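Temps de lecture : 5 min

De : Tumaini Mfinanga
À : liste Batisero (vie commune)
Date : 10/03/2021
Objet : Re: La boîte à grignoter, proposition de règlement

Bonjour à toutes et à tous,

Je réponds à Musyoka en reprenant son message par morceaux. Il est long et je soupçonne la moitié de la liste de s'être arrêtée à l'objet.

Musyoka Mushi a écrit :

> Chers voisins d'étage,
>
> Je reviens sur la question de la boîte. Quand nous l'avons installée dans la salle commune, en novembre, il était convenu que chacun mettrait ce qu'il voulait et prendrait ce qu'il voulait. Or je constate que les mêmes choses restent et que les mêmes choses partent. Les biscuits ne passent pas la soirée. En revanche, il y a des paquets dont je pourrais vous réciter l'emballage, si je savais lire ce qui est écrit dessus.
>
> Je propose donc : a) un tri par catégorie, b) un roulement, c) qu'on retire la nappe, qui prend les miettes et qu'il faut secouer.

Sur le a). J'ai essayé, figure-toi. J'ai tout sorti hier soir sur la table, j'ai fait un tas sucré et un tas salé, et je me suis retrouvée avec un troisième tas, plus gros que les deux autres, composé de choses sur lesquelles je ne me prononce pas. Lillow, qui passait chercher du sel, a proposé d'ouvrir pour vérifier. Nous avons vérifié deux fois. Le tas a diminué, la connaissance n'a guère progressé, et j'ai tout remis en vrac.

Je note d'ailleurs que le vrac a ses mérites. On plonge la main, on tombe sur du mou, on se ravise, on trouve du croquant. Avec des compartiments, tout le monde ira droit aux biscuits et le reste aura l'air d'une punition.

Pour ceux qui n'ont pas mis les pieds dans la salle commune depuis un moment et qui votent quand même :
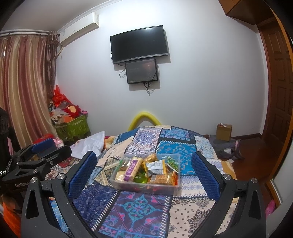
La boîte sur la nappe. Biscuits dorés à bouts orangés, côté droit : avis aux amateurs.

Vous reconnaîtrez le long rouleau sous film transparent, avec son étiquette violette, couché en travers. C'est de lui que parle Musyoka quand il dit « les mêmes choses restent ». Je prends sa défense. Il est pâle, il est encombrant, il donne l'impression de vouloir être partagé, et c'est sans doute ce qui intimide. On n'entame pas un rouleau pareil tout seul devant l'évier à 13 heures. Il faudrait une occasion, et Dritska a justement son anniversaire bientôt (pardon Dritska, je sais que tu ne voulais pas que ça circule).

Je signale aussi un truc vert brillant et arrondi, devant. Si son propriétaire d'origine veut bien nous dire ce que c'est, je l'en remercie d'avance. Shim jure que ça se mange. Shim dit cela de beaucoup de choses.

> Sur le roulement, j'avais pensé à une durée maximale de 8 jours par paquet. Passé ce délai, celui qui l'a apporté le reprend ou le mange devant témoins.

Sur le b). Je suis contre les témoins. Pour les 8 jours, pourquoi pas, mais il va falloir dater les paquets, donc trouver un feutre qui écrive sur du plastique brillant, donc l'acheter, donc le noter sur l'ardoise, donc en parler à la réunion. Je vous laisse mesurer ce que représente une réunion chez nous. La dernière fois, nous avons débattu du sens d'ouverture de la poubelle et deux personnes ne se parlent toujours que par Post-it.

Contre-proposition : quand on voit qu'un paquet traîne, on le pose sur le dessus. C'est gratuit. Le paquet en question finit toujours par être mangé par quelqu'un qui rentre tard et n'allume pas la lumière (je ne vise personne, Shim).

> Quant à la nappe, je la trouve, pardon, très chargée. On ne voit plus ce qu'on mange.

Sur le c), non.

Je veux bien entendre que la nappe est chargée. Elle a un médaillon turquoise sur fond violet, des espèces de cœurs roses, du cachemire noir sur beige, un carré bleu marine tellement géométrique qu'il donne le vertige, et des petits tirets blancs partout pour imiter la couture, au cas où l'on n'aurait pas compris que c'était du patchwork. Je l'ai payée avec mon argent sur un marché où la vendeuse m'a félicitée de mon courage. Mais une nappe unie, Musyoka, ça se tache. Celle-ci a absorbé du thé, de la sauce et, en novembre, le contenu complet d'un bol de soupe, et personne n'a jamais su me montrer où. Je considère que c'est un équipement.

Pour les miettes, je m'engage à la secouer par la fenêtre de la cour. Je vérifierai avant qu'il n'y a personne dessous, ayant retenu la leçon.

> Enfin, question budget : certains apportent beaucoup, d'autres surtout leur appétit. Je ne donne pas de noms.

Merci de ne pas en donner, je me suis reconnue. J'ai glissé 200 couronnes dans l'enveloppe du placard, à convertir en choses salées, puisqu'il paraît que c'est ce qui manque. Si vous allez à l'épicerie d'en bas, demandez les petits paquets et laissez les grands. Les grands ne tiennent qu'en biais, le couvercle ne ferme plus, et quand le couvercle ne ferme plus tout ramollit en une nuit.

Je rappelle au passage que la boîte est en plastique translucide. Regarder au travers avant de fouiller est donc techniquement possible. Il y a des choses rouges au fond que l'on devine très bien depuis le côté, et cela évite de retourner tout le contenu pour conclure qu'on n'a pas faim.

Bref, je vote non au a), non au b) dans sa version avec témoins, et non au c) avec une certaine chaleur. Répondez sur la liste et pas à moi seule, j'ai déjà reçu trois messages privés sur la nappe, dont un avec des photos de nappes beiges.

Tumaini

P.-S. Le couvercle est derrière le grille-pain. Si quelqu'un sait pourquoi, qu'il le garde pour lui, mais qu'il le remette sur la boîte ce soir.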